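Tendodgate Support > Ticket 1380 > Remote driving and route teaching

Subject: Taught route drifts towards the kerb at night
Opened by: Iveta Halás
Product: Losiston street unit, remote driving kit
Status: Waiting for customer

Iveta Halás wrote:
Hello all, and thank you again for your help with the charger in November, it has behaved beautifully ever since. I have a new puzzle for you, I'm afraid. We are teaching our Losiston the evening run along the street by the Hájek depot, driving it by remote control from the office and saving each drive as a lesson. By day it copies me very nicely. After dark it creeps to the right, towards the kerb and the grass, and I have to take over before it gets there. I've given it 19 lessons so far, 8 of them at night. I have cleaned the lens, restarted everything twice and checked that both sticks sit at zero when I let go. Same drift every time, and always on the stretch with the parked cars on the left.

Drahomíra Ďurica (Support) wrote:
Hello Iveta, lovely to hear from you, and I'm so glad the charger is behaving! Thank you for trying all that first, it saves us both a good deal of to and fro. Could you tell me two things? Which headlamp setting do you use when you teach, and which one is on when the unit drives by itself? Also, please open one of the night lessons and look at the steering line on that stretch. If it sits a little to one side of the middle, the robot may simply be copying a habit of yours (I do this myself, I hug the right whenever there are cars parked opposite, and I never notice until I see the line).

Iveta Halás wrote:
Oh dear, I think you've caught me. The steering line leans right in all of the night lessons, and hardly at all in the daytime ones. I suppose I feel happier keeping well away from the cars when I can't see them properly on my screen. As for the headlamp, I teach with it at 80 and the unit was set to 13 on its own, which I had no idea about. My colleague in Itham thinks it may have gone back to that after the last update, but neither of us wrote it down, so please don't hold us to it.

Drahomíra Ďurica (Support) wrote:
That is very helpful, and please don't feel bad about the steering, it's a perfectly natural way to drive. I would like to sort out both things together:

1. Set the headlamp to 80 for driving alone as well, and press Save before you leave the page.
2. Move the old night lessons to the Resting folder. Don't delete them yet, I may want to look at them.
3. Record a fresh set after dark, keeping to the middle of the road and going gently on the sticks.
4. Run the training again and try it with somebody walking alongside, hand near the stop button.

If it still wanders after that, send me the new lessons and I'll go through them with a cup of tea.

Iveta Halás wrote:
Will do! The lamp is changed and saved, and the old lessons are resting. I'm starting the new ones this evening, and I have put a strip of tape down the middle of my screen to keep me straight. Below is the view I steer by on that street, with the kerb and grass on the right and the parked cars over on the left. The light is good close to the robot but fades further ahead, and the left side of the road gets quite dark, so do tell me if you'd rather I went slower there. I'll write again once the training has run.

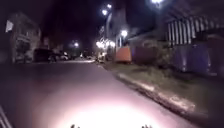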